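Bières & brasseries | Fil complet | 10/23/21

1/ Rentré de Bovness avec un coffre plein, un dos en compote et des opinions sur la bière de garde que personne n'a sollicitées. Je déroule quand même.

2/ Pour ceux qui ne suivent pas : Bovness, c'est un bourg, un pont, une pharmacie et trois brasseries. Trois. La boulangerie a fermé, notez bien, mais on peut y acheter une saison au poivre long à huit heures du matin.

3/ Première visite : Drurkside. Ifor Parry y brasse dans une ancienne laiterie et il a gardé le carrelage, les siphons de sol et, à mon avis, le chauffage d'époque. On goûte en manteau.

4/ Sa brune d'hiver passe 7 mois en cuve. Il le dit lentement, en vous regardant, comme on annonce une peine de prison. Nez de noix, de pain noir, un peu de pruneau. En bouche, c'est sec, presque austère. J'en ai repris deux fois, pour vérifier l'austérité.

5/ Son IPA, en revanche. Ifor n'aime pas les IPA et il en brasse une parce que le bar d'en face la lui réclame. Ça se sent. C'est une IPA faite avec les dents serrées.

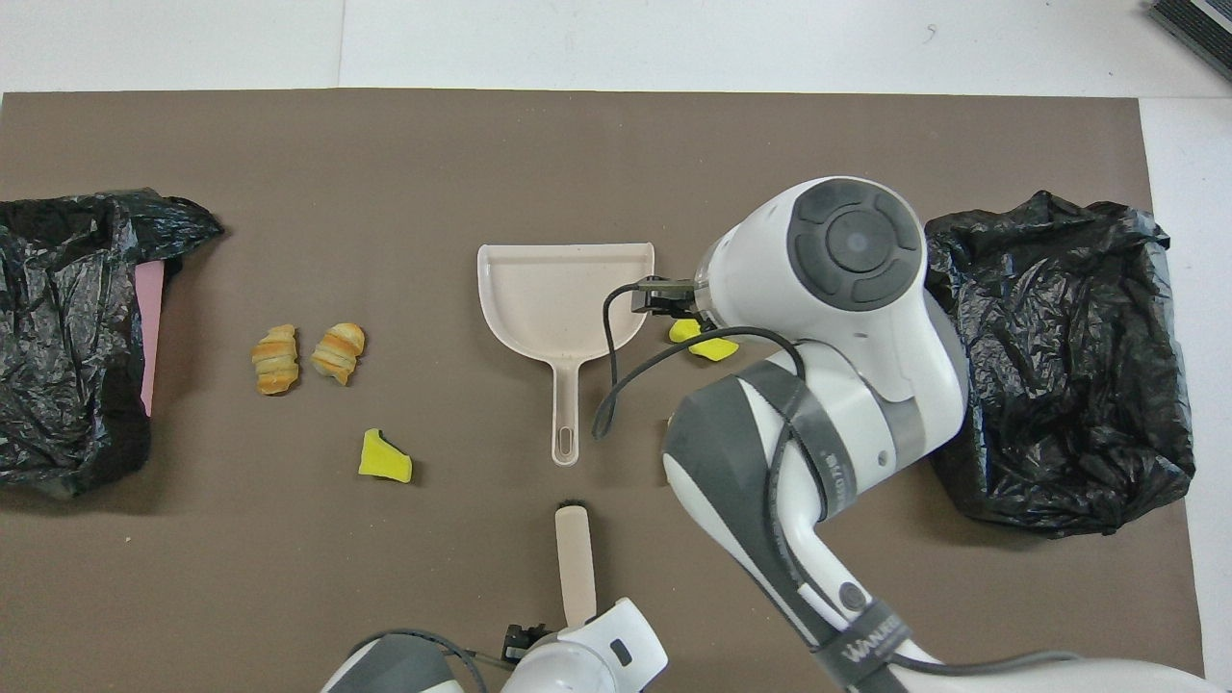
6/ Deuxième arrêt : Clellmont. Changement de décor, inox partout, boutique à l'entrée, un t-shirt à 30 euros. La bière est propre, régulière, sans un défaut. J'ai pris des notes et en les relisant je lis « propre » quatre fois. Le mot « mousse » aussi, une fois, souligné, je ne sais plus pourquoi.

7/ Exception : leur petite blanche à l'avoine, 3 degrés tout juste, vendue au fond du frigo comme une maladie de famille. C'est de loin ce qu'ils font de mieux. Coriandre discrète, acidité de yaourt, et on peut conduire le lendemain sans se poser de questions existentielles. Je l'ai dit au vendeur, il m'a proposé le t-shirt.

8/ Troisième et dernière : Pirzada, la plus jeune. Luminița Coman a commencé par le vin, puis s'est lassée d'attendre les vendanges. Elle travaille avec des levures récupérées sur des prunelles – enfin, « travaille », elle dit plutôt qu'elle négocie.

9/ Résultat : sur les bouteilles que j'ai ouvertes chez elle, une merveille, une curiosité et un vinaigre. Elle les a servies dans cet ordre et avec le même sourire. Le vinaigre part en salade, paraît-il. J'en ai une bouteille, je vous dirai pour la salade.

10/ La merveille s'appelle simplement « Lot 20 ». Robe cuivrée, un peu trouble, de la prunelle derrière, du foin, une amertume qui arrive en retard et s'excuse à peine. Il ne lui reste presque rien à vendre. Elle refuse d'en refaire « la même », puisque de toute façon les levures ne lui obéissent pas.

11/ Question reçue trois fois depuis hier : non, aucune des trois n'expédie. Ifor n'a pas de cartons, Clellmont « y réfléchit » et Luminița a essayé une fois, avec un transporteur dont elle ne prononce plus le nom.

12/ Côté pratique : Drurkside ouvre quand la porte est ouverte. Appelez avant, il ne répond pas, mais il rappelle. Pirzada ferme tout le mois de novembre. Clellmont a de vrais horaires, affichés, plastifiés.

13/ Mon panier si vous n'avez qu'un sac : deux brunes de chez Ifor, la blanche à l'avoine, et ce que Luminița voudra bien vous donner. Prenez un deuxième sac.

14/ On me demande aussi où dormir à Bovness. Au-dessus du bar, chambre côté cour. Côté rue, vous entendrez les livraisons de fûts à l'aube, que j'ai trouvées très bien rythmées.

Recevez nos carnets de dégustation par e-mail. En vous inscrivant, vous acceptez notre politique de confidentialité.

Contact | Mentions légales | L'abus d'alcool est dangereux pour la santé, à consommer avec modération | Haut de page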